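Search Hundlow notes
Type and press enter

Teaching the arm to put tennis balls in a tube, by hand

I've been at this all Friday, so forgive the scribbles! You hold the Fadik controller, squeeze the trigger to close the fingers, and the arm copies you. Start with the fingers almost shut and come in slowly – my early runs were far too jerky. 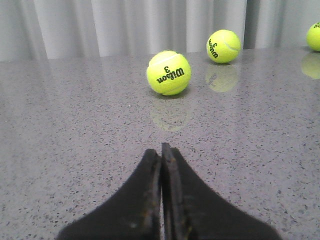
Balls on the speckled grey.
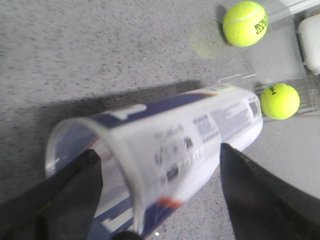
Press record before you move, do the whole job in one go, then stop. If you fumble, carry on and fix it (the recovery is worth keeping). Shift things about between runs too. I've saved 797 so far and I'd bin any where you've dithered for more than seven seconds.

Comments

kaltthorpe_lad: Do you tilt the wrist before or after closing?

Reply from author: Before – much easier!

moss77: Trying this tonight, cheers.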